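About Slanina Metal Recovery

Slanina buys, sorts and resells scrap metal from households, farms and trades in the Urarden district. We started in April with a rented shed, a platform scale and a ute, and we have stayed on the same road ever since, though the yard is now a good deal bigger than the shed was.

Most of what comes through the gate is ordinary stuff: copper offcuts from plumbers, aluminium window frames, old fencing, brake discs, taps. We weigh it in front of you, grade it and pay by bank transfer the same day. Prices are on the board at the office and change when the market does. We don't take gas bottles, sealed drums or anything with fuel still in it.
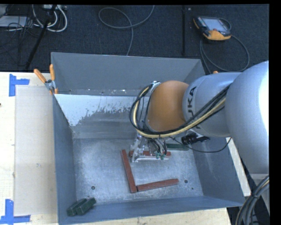
Our bin service covers Urarden and Lirach. Workshops and builders can have a bin dropped off, fill it at their own pace and ring us when it needs swapping, with no charge for the first 70 kilometres of travel. We like plain open-topped metal bins with a low front wall, as they are easier to load by hand, and a scuffed floor doesn't worry us. Please keep timber, plaster and general rubbish out. A mixed load takes longer to sort and is paid at the lower grade.

In 2 yards we now handle 4,000 tonnes a year. The second yard, at Kollia, takes car bodies and farm machinery only — ring ahead if you are bringing anything on a trailer, as the driveway is narrow and there is nowhere to turn a long load.

Both yards open at 7 am. Bring photo ID the first time you sell to us, and wear closed shoes. Dogs are fine if they stay in the vehicle.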